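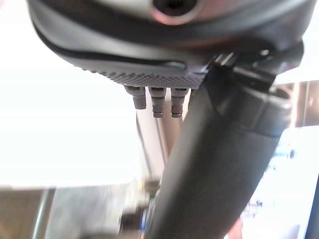

**Opened by:** Edem Kwofie
**Product:** Stosden coffee table, glass top, black metal frame
**Category:** Noise / movement
**Opened:** December 2025
**Status:** waiting on customer (that's me, sorry)

Hi Zosier people! I have one of your Stosden tables, the one with the glass that comes to a rounded sort of teardrop end, and it clicks. Small click, like a fingernail on a jar. Put something down toward the end and you get one, pick it up again and you get another. It did not do this when we bought it in July. I should also say the glass seems to be moving on the frame. I line the curved edge up nice and even over the bars, and a few days later it has wandered off to one side, which I noticed while vacuuming, lying on my stomach with the hose, wondering why the bars looked crooked.

Nobody has sat on it or stood on it. I love this table, by the way, I'm not writing to return it. I'd just like it to be quiet.

It lives on a light gray carpet (Wuvum, the short stuff, with a pad under it). I don't know if the pad matters but your form had a box for "floor type" and only let me pick "hard" or "soft," so I picked soft.

**Reply from Liesbeth Meijer, Zosier support**

> Hello Edem, thank you for the detail. Could you let me know what is normally kept on the table, and where on the table it stands? Please also check whether the clear pads between the glass and the frame are all present. There should be 10.

OK so, what's on it. A lot, and I went and looked before answering so I wouldn't fib. We use the far end as a kind of bar. There's the cola with the blue cap, a green bottle, a couple with red caps, the two tall tubs with yellow lids, the big clear bottle with the dark stuff in it and the white cap, and a dark brown one jammed in beside the plate. Nana Fiadzo (we split the rent and the bottles) says they all have to stay together or she can't find anything, and I've given up on that one. Then along the left side there's a white tray, a rectangle with raised edges, and it's a bit too long for where we keep it so it hangs over the side. Plus two wooden sticks that I swear I put away every single night.

All the weight is at one end, in other words. I can hear you sighing from here.

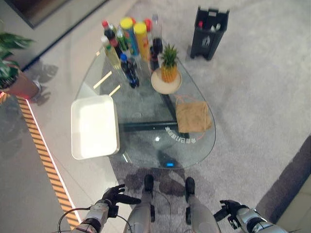 I did the pads next. Getting a look at them meant clearing the whole top, and I used the kitchen floor for the bottles, which I don't recommend if you have one bathroom and it's on the other side of the kitchen. I didn't lift the glass by myself (I did read the sticker in the manual!), I just got down with a flashlight and looked up through it, which is one thing a see-through table is good for.

Pads I could find: 5. So that's half of them gone. Two of those were really only sitting there, I touched one with a pencil and it slid. The missing ones weren't on the carpet anywhere. I'm fairly sure the vacuum had them.

**Things I tried, in the order I tried them**

1. Moved all the bottles to the middle. Clicking got quieter but didn't stop. Nana moved them back.
2. Took the tray off completely for one evening. No change that I could hear. I'd been convinced it was the tray, too! I'd told everybody it was the tray.
3. Pressed on the glass at the rounded end with a flat hand, nothing on it. Click. Pressed on the other end. Nothing. Pressed the rounded end again, and yes, click.
4. Turned the whole table so the rounded end pointed at the window. The click went with it, same end, so I don't think it's a dip in the carpet.
5. Tightened the bolts under the frame with the little wrench. One took maybe a quarter turn and the rest were already snug.
6. Folded a piece of paper towel and pushed it in between the glass and the bar where I thought the noise was. Silence! For one night. Then it flattened, I suppose, and came back.

Number 6 seemed like the useful one, so I put it in bold when I pasted this into your form, and your form ate the bold.

**Reply from Liesbeth Meijer**

> Thank you, this is very helpful. Number 4 in particular. I would like to send you a full set of replacement pads. Before they arrive, please keep heavy items off the rounded end, and please do not use the paper towel, as it can let the glass shift further. Could you also tell me how the surface was cleaned?

Vinegar and water, and before that a spray from Ametepe that smelled like oranges. I sprayed it straight on the glass and I think it ran over the edge and got under. I only thought of that when you asked! The pads near the edge are exactly the ones that went. I've switched to spraying the cloth.

I've taken the paper towel out. The bottles are on the bookshelf for now, in a row, and Nana is being brave about it. The tray stayed on, I hope that's all right, there's nothing in it.
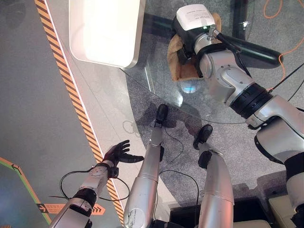
Pads came on the 10th, in an envelope so thin I nearly threw it out. Iraklis Chatzigeorgiou from downstairs came up to help lift, and I'm glad I waited for him. That glass is a lot heavier than it looks and it has no good place to hold on the curved side. We put it down on two folded blankets, leaning on the couch, and he held it the entire time, wouldn't sit, while I cleaned the bars.

What I did, so you can tell me if any of it was wrong:

- Peeled off the old pads with my thumbnail. The loose ones had gone kind of gummy on the underside and the good ones were still clear.
- Wiped the frame with rubbing alcohol, then waited 30 minutes, with Iraklis holding the glass for most of that because I hadn't read ahead. (He says hi. He says you should put the waiting step first.)
- Stuck the new ones on where the marks from the old ones were.
- Pushed each one down with the back of a spoon.
- Lowered the glass, straight edge side first, then the round end.

It was quiet all that evening. I pressed on it so many times that Nana asked if I was all right.

The next morning I put the bottles back and there it was. Click. Much smaller, only when you set something down hard, and only in one spot, near where the plate goes. I put my ear right down on the glass and had Iraklis drop a spoon from different places, and I'd say it comes from where two of the bars cross under there. The pads hold the glass off the bars everywhere else, but at the crossing one bar rides a hair higher than the other. I slid a business card along the gap. It goes through all the way along both bars and stops dead at the crossing.

So is that how they're all made, or have I got a slightly bent one? I'm not upset either way, I'd like to know before I go sticking extra pads on.
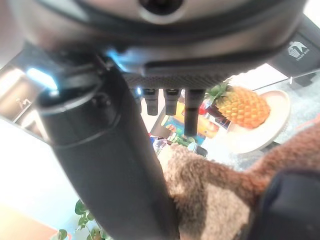 *Ticket log · Issue 30 · Page 2*

**Reply from Liesbeth Meijer**

> Hello Edem, the crossing should sit level with or just below the other bars. I have asked our workshop and Benjamín Urrutia will add a note below.

**Note from Benjamín Urrutia, Zosier workshop**

> The card test was a good idea, I'm going to steal it. If the card stops at the crossing and passes everywhere else, the weld there is proud. You have two choices. We can swap the frame, or you can put a second pad on top of each of the others to raise the whole top. The second way is fine as long as every pad is doubled. Don't double only some of them, the glass will rock.

I'm going to double them! Swapping the frame means boxing up the old one and I don't have the box anymore, it went out with the recycling the same week we got it. Could you send me another envelope of pads please? Same address, the buzzer says Fiadzo.

Couple of other things while I've got you both.

The bottles are going back but not in a clump. I've talked Nana into a line down the middle, with the tubs at the wide end where the frame has more under it. The pineapple is staying on its cream plate at least until the weekend, she won't hear of cutting it yet. It's not a light pineapple. If that's too much for one spot tell me and I'll move it to the counter when she's out.

The plush toy lives on the table too, most days. I don't imagine he weighs enough to matter, but you did say to list everything and I left him off the first time.

I measured how far the tray sticks out past the glass and it's 2 fingers, my fingers. Liesbeth, you asked if it could tip. I leaned on the overhanging part and it started to lift at the far side, so I've pushed it in as far as it'll go without knocking the sticks off. Might get a shorter one.

Also, could someone add "carpet with pad" to the floor type box? I keep wondering whether "soft" meant something else, like cork.

**Reply from Liesbeth Meijer**

> Second set of pads is on its way. The pineapple is fine. I will leave this ticket open until you have done the lift again, please write here with how the card test goes at the crossing. I have passed on the floor type request.

Thank you! Iraklis is free Tuesday evening and I've promised him we'll do the waiting step with the glass lying flat this time. Will report back with the card.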